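Birkett Hall to open calligraphy room in Brestcombe

BRESTCOMBE, 2020-01-24 - Birkett Hall will add a room for brush calligraphy to its program of evening classes this spring. The room is on the second floor, next to the print shop, and has places for 12 students at a time.

The project is paid for by the Zurkell Fund, which granted the hall 2,553 dollars in October, and by fees from the existing drawing classes. Vokow, a stationery wholesaler in the town, is supplying ink, paper and felt at cost.

Brushes on their rack, with a practice mat under it:
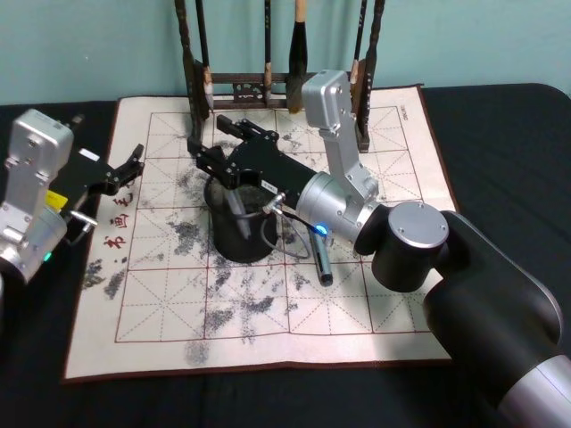
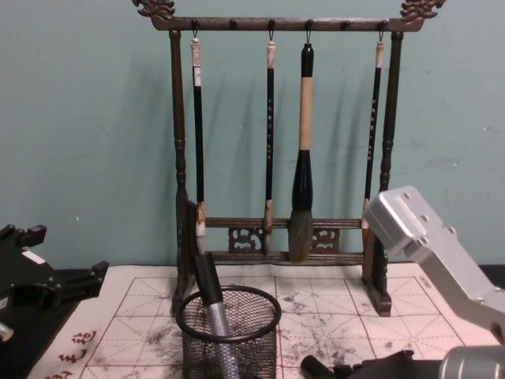
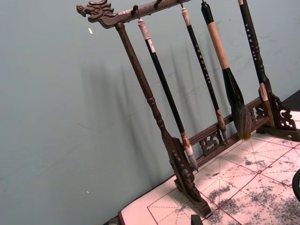 Beginners' classes run for 60 minutes and need no experience with a brush or with written Chinese. The first two evenings are given over to holding the brush, loading it with ink and making single strokes. Students then move on to whole characters, working on mats printed with red squares, where dashed lines through each square show where the middle falls and how far a stroke should reach. The same mats are used from one class to the next, and ink marks from earlier practice are left on them. Students who want to keep a finished piece can buy plain paper at the front desk.

Brushes are lent free of charge during class. Small ones are used for fine lines and notes down the side of a sheet, and large ones for single characters. Each student washes the brushes they have used in the sink at the back of the room and hangs them up again with the tips down. Brushes should not be left standing in water jars overnight.

A survey of members last year drew 422 replies, and calligraphy was the most requested new subject, ahead of bookbinding and linocut. Birkett Hall expects to add a second class for more practiced students once the beginners' course has run through - dates for that class have not been set.

Places can be booked at the front desk or by mail. Members pay the same rate as for drawing. Students under 16 are welcome if an adult takes the class with them. The room can be reached by elevator from the parking lot entrance.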